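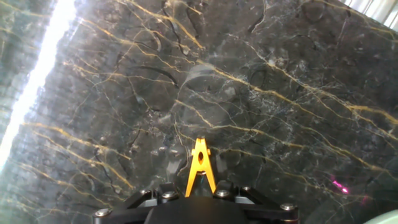
Yae Maruyama wrote after my last post to ask if I was still using the Brollance cleansing balm, and whether it had done anything for the dry patches by my nose. She had bought the small jar, used it for a week and gone back to her old foaming wash. It left a film, she said, and she hated the smell.

I am still using it. The smell is bad, I agree. It's a sort of cooked herb smell that hangs on until you rinse. The film took me longer to sort out, and I think I was just using too much. The directions on the lid say a spoonful, and the spoon that comes with it is big. I use half of that now and take it off with a damp cotton cloth, then rinse with water. No film, or not one I notice.

The dry patches are a different story. They got better in June, but I changed 3 things that month, so I can't say it was the balm. I moved my shower to the evening, stopped using the Gidley toner, and bought a heavier cream. If I had to bet, I'd bet on the toner. It has alcohol high up in the ingredient list and I'd been putting it on twice a day for years out of habit. My skin used to be oily and I shopped for oily skin long after it had changed.

The cream is from Oda. It comes in a 100 ml tube and a 200 ml tub, and I'd get the tube. The tub is a better price, but you have to put your fingers in it, and the lid cracked on mine before I was halfway down. The cream itself is thick and has no scent at all. It doesn't sit well under sunscreen – mine rolled up into little gray bits along the jaw – so I keep it for night. In the morning I use whatever light lotion is in the cabinet.

A few of you asked about the Ilunham line, the one with the oat extract. I tried the face cream and the hand cream. The hand cream is good and I've bought it again. The face cream made my eyes water, even when I kept it well away from them. I gave it to my sister, who has no trouble with it and wants to know if I have any more. The only thing on the label that stood out to me was lavender oil, which has bothered me before. It's listed near the end, so there can't be much in there, but it seems to be enough.

I've started doing a patch test with anything new. I put a little on the inside of my arm before bed, leave it overnight and do the same thing the next 2 nights. It's dull, and I skipped it for most of my life. The Ilunham cream passed on my arm with no problem, so it doesn't catch everything.

Back to the balm. Yae also wanted to know if it takes off waterproof mascara. It does, but slowly. I hold it on the lashes with my fingertips for a bit before I wipe, and I usually have to go back over the outer corners. If you wear that kind of mascara every day I think a separate remover is less trouble. I wear it for weddings.

I have enough left in the jar to get through the fall. After that I may try the Brollance oil, which a reader told me has the same base without the herbs. If anyone has used both, please leave a comment and say how the rinse compares. I'd also like to hear about a sunscreen that will go over a heavy cream, for the days in winter when the light lotion won't be enough.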